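Jada (workshop robot arm)

Jada is the name of a tabletop robot arm setup built and kept running by members of the Wendton shared workshop. I'm one of those members, and I wrote most of this entry, so please forgive the "I" all over the place. The wiki's style page says entries should sound like an encyclopedia. Eero Saarela, who edits the wiki, has told me twice that mine don't, and he has also not rewritten any of them, so I'm carrying on!

Last checked against the real thing: 2021-02-21.

Name

The arm was named by vote on the workshop mailing list. Jada beat out Nikolaidis, which ended up as the name of the control program instead, and Dana, which went to the old desktop computer that runs it. This does mean that sentences like "Dana is down so Nikolaidis can't find Jada" get said out loud in the building, and new members look worried.

Background

The project started in September as a much smaller idea. I wanted something at home that could sort screws. I had a spare motor, a bracket and a lot of confidence, and after a few weekends I had a thing that could push a screw off a table. Eero saw it and said the mechanical side was going to eat me alive (he was right) and that the workshop had a secondhand arm sitting in storage with nobody using it. We moved the whole effort over there, and I gave up on screws for the time being. They're tiny, they're shiny and they roll.

The arm came without any paperwork. We spent our first sessions just figuring out which cable did what, writing it on masking tape and then losing the masking tape. If you're starting on a similar build, buy proper cable labels on day one. I still haven't, and I regret it every time something gets unplugged.

Task

Jada's standing job is bowls. The program is supposed to look at the table, pick out one bowl by color and size, and bring the gripper over to it. Plastic bowls are cheap, you can drop them all evening, and they come in colors loud enough for a simple program to tell apart (mostly, see Known problems). They're also round, so there's no wrong angle to come in from, and that took one entire headache off my list.

The cloth matters more than people expect. Our first trials were on a bare white tabletop, and the program kept finding bowls made of pure lamp reflection. A dark, dull cloth fixed nearly all of that in one evening. Iron it if you can stand to — wrinkles throw little shadows, and the depth readings go lumpy over them.

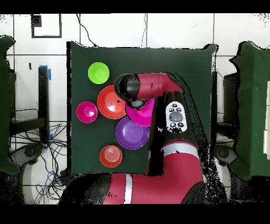
Control program

Nikolaidis is 3212 lines long as I write this, and I'd say a good part of it is me arguing with myself in the comments. It works in a loop. First it takes a color picture and a depth picture, then it throws away everything that matches the cloth. Whatever is left gets grouped into blobs, and each blob gets a color name, a center and a rough size. You type in something like "purple" and it plans a path to the center of the purple blob, stops above it and waits for a yes from the keyboard before going any lower.

That wait for a yes was Eero's rule. I thought it was fussy until the evening the program decided the floor was a very large bowl. Now I wouldn't take it out for anything, and the rule is printed and taped up next to Dana's monitor.

Moves are slow on purpose. A full run through the current test list is 24 moves and takes 21 minutes, including the keyboard checks. You could make it a lot faster, sure, but then you'd be standing there with your hand over the stop button and your shoulders up by your ears. Slow is nicer. Bring a snack.

Known problems

Shine. Glossy plastic is our biggest enemy by a mile. A bright patch on the inside of a bowl reads as white, so the program sees a bowl with a bite out of it and moves the center over to one side. I've tried turning the lights down, which helps, and dusting the bowls with cornstarch, which helps even more but gets everywhere and made me very unpopular with the sewing group.

Pinks. Hot pink and magenta are next door to each other as far as Nikolaidis is concerned. Under the warm lamps they trade places. Size is the tiebreaker for now.

Same color, different size. Two orange-red bowls on one table are fine as long as you tell it "big" or "small" as well. Leave that out and it goes for whichever one it found first, with no hesitation at all.

The arm hiding its own target. Once the gripper is over a bowl, the view from overhead loses part of that bowl. The program used to panic and start the search over. Now it remembers where the bowl was before the arm came across, and it trusts that memory until the arm backs off. This was the most satisfying fix of the whole project, and it's nine lines.

Depth fuzz. Along the edges of anything tall, the depth picture goes speckled and black. We treat those spots as unknown and keep out of them. I'd love a smarter answer, so if you have one, please edit this section!

Logging

Each attempt gets a number and a line in the shared notebook: which bowl was asked for, which bowl it went to, and anything odd. We're up to 191 entries. The handwriting gets worse as the evenings go on, and entries with a star next to them are ones where somebody bumped the table, so don't use those for tuning. A typed copy lives on Dana in the same folder as the program.

Using the setup

Any member can use Jada after a short walk-through with Eero or me. Bring the arm back to its rest position before you shut down the program, and put the cloth back on straight. If you change the lamps, write it down — I lost two whole evenings hunting for a bug that was a new light bulb.

Please don't swap in your own bowls without adding them to the color file first. Clear ones won't work at all. I know, everybody wants to try it. I wanted to try it too.

Planned work

Cups with handles are next, and those will finally force us to care about angles. Eero wants a better gripper pad before that and has been cutting up bicycle inner tubes to see what sticks to plastic. I still want to get back to screws someday.

See also: Dana (computer), Nikolaidis (program), Lamp settings, Cornstarch incident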